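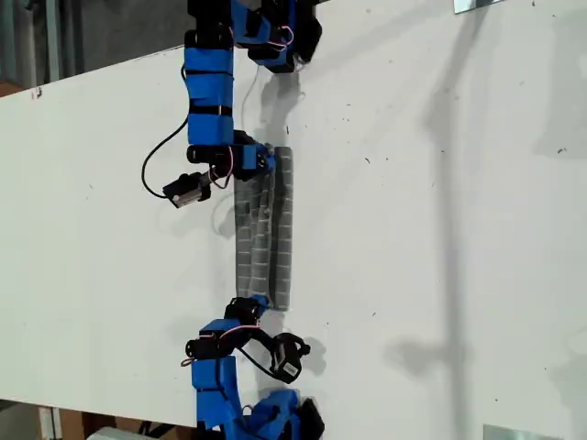

Zelach two-arm kit, progress to 25th May

We have now run 43 handover trials of the 200 planned. Zistavitz sells the kit as ready for light packing work, and I don't see it yet. Soft parts are the trouble: 16 of the 43 were dropped or let go too early. The wrist cameras do help — once they're set up, and setup took us 13 days. Bittencourt's quote for a second kit is on hold. I'd ask Pomdale not to release the next payment before the November review.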